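Harju Volleyball Club — Frequently Asked Questions

Who can try out?

Girls and boys entering grades 5 through 12. Age groups follow the player's age at the start of the season, not the school grade, so a seventh grader may end up on a 12s or a 13s team.

When are tryouts?

Tryouts are held in August for the younger groups and after the high school season for 15s and up. Check-in opens at 8:15 a.m. and the first group is on the court at 9.

What does it cost to try out?

The fee is $20 if you register online and must be paid before check-in. It is not refunded if your player is not offered a spot.

What are the season dues?

Dues depend on the team. The local teams pay $1212 for the season, which covers court time, coaching and tournament entry. Travel, hotels and meals are extra. A deposit of $85 holds the spot and is taken off the total.

Is the uniform included?

No. Two jerseys and a warm-up top are ordered through Bomavine, and families pay Bomavine directly. Shorts, shoes and knee pads can be any brand as long as the shorts are black.

How often do teams practice?

Twice a week for two hours. The 12s practice once during the week and once on the weekend — the exact times come out after rosters are set.

Where do you practice?

At the Favuser Fieldhouse, courts 3 and 4. Use the north entrance. The main doors are locked after 6 p.m.
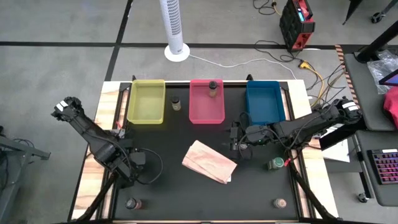
Can parents watch practice?

Yes, from the upper level. Please stay off the court floor, including during water breaks.

How is playing time decided?

By the coach. On 12s and 13s teams every player gets into every set in pool play. From 14s up there is no guarantee. Players should talk to the coach first if they have a question, and not on the day of a tournament.

Are matches streamed?

Home matches are shown on Bideo when we have someone to run it. Away tournaments set their own rules.

My player missed tryouts. Is there a waiting list?

Yes. It is capped at 50 names across all age groups. Email the club with the player's birth year and position, and we will write back if a spot opens.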